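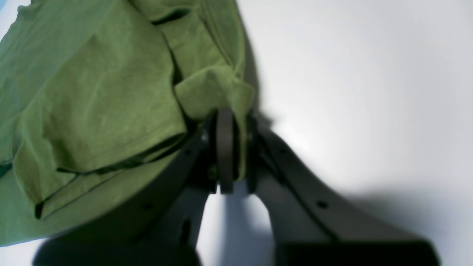 Section 2: Folding T-shirts for your Zisum drawer box

By now the box should be together and sitting in its drawer (go back to Section 1 if it's still in bits on the carpet). I'll take you through the fold I use for T-shirts, the same one I used for the olive-green shirt in these pages. Long sleeves and anything with a hood come later in the guide.

You'll need a flat surface big enough to spread the shirt right out. I like a table. A bed will do, but the shirt sinks into the duvet and you end up chasing creases all over the place!

Before you start

Make sure the shirt is completely dry. Empty the pocket if it has one, do up any buttons at the neck, and turn it the right way out.

CAUTION: Don't put damp clothes in the box. The Zisum lid fits closely and very little air gets in once it's shut.

Getting the shirt flat

1. Drop the shirt on the table in whatever heap it came out of the basket in. Don't try to fold it in mid-air.

2. Find the bottom hem. It's the doubled, stitched edge, and on a soft cotton shirt it likes to curl under itself, so run your finger along until you're sure you've got the hem and haven't picked up a sleeve (I still do this on dark shirts in the evening).

3. Pinch the hem at one side seam and pull the shirt gently towards you. Let the heap open out as it comes. If it sticks, put it down, find the layer that's caught and lift that one on its own.

4. Do the same at the other side seam, then smooth from the middle outwards with a flat hand.

NOTE: Pinch both layers together when you pull on the body of the shirt. With only the top layer in your fingers the back stays bunched underneath, and you won't notice until the last fold, when there's a great lump in the middle.
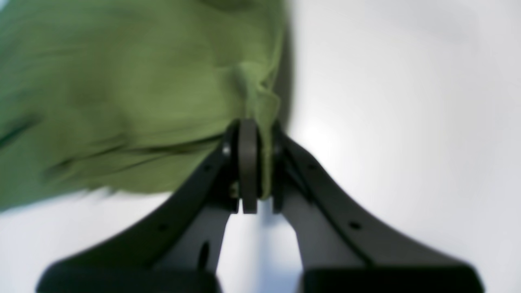 Do I have to iron the shirt first?

Only if you'd iron it anyway. Smoothing it by hand is enough for the fold to hold, and small wrinkles won't stop it fitting in the box.

Making the long fold

5. Turn the shirt so the neck is at one end of the table and the hem at the other, with the length of it running left to right in front of you. I know most people fold with the neck at the top. Try it sideways once, it saves a lot of leaning.

6. Take the far side of the shirt and bring it over to meet the near side, so the body is doubled lengthways. Line up the side seams if you can. If the shirt has twisted in the wash (the cheap ones all do, and so do some of mine that weren't cheap) follow the edges of the cloth and ignore the seams altogether.

7. Pull each end very lightly to take out the slack. One hand at each end, and stop as soon as the middle goes flat.

CAUTION: Go easy on the neckband. Tugging it while the shirt is stretched out will leave it wavy, and it may not come back.

8. Check the sleeves. They should be lying one on top of the other and sticking out from the long edge. Leave them there for now, wrinkles and all.

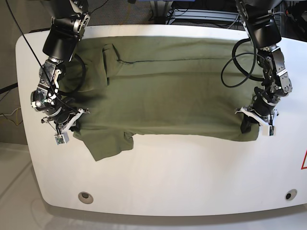
J. Herrera
Customer guides writer, Tranik

Finishing off

9. Fold the sleeves back over the body so you've got one long strip with fairly straight sides. Trim up the edges with your fingertips.

10. Bring the neck end down to just short of the hem. Leave a small gap, the width of two fingers, or the bundle will be fatter at one end and won't stand up.

11. Fold the strip over again, and once more if it's a large shirt. You want a packet a little shorter than the side wall of the box. Stand it on its edge to test it. If it flops, open the last fold, smooth it and have another go.

12. Put it in the box with the rounded fold facing up, starting from the back.

NOTE: The Skirnen divider goes in once you have a few shirts standing. Slide it along until it touches the last one, then press down until it clicks. Don't force it past the click.

How many will fit

The single box takes nine medium cotton shirts and stays easy to get into. Thick ones take up more room, so use your judgement. Empty, the box weighs 1,288 g with its lid, and it needs a drawer at least 700 mm wide if you've bought the side rails too.

If the drawer starts catching on the way in, take a shirt out before you adjust the rails. Rail adjustment is in Section 4.

Page last updated 14/08/2023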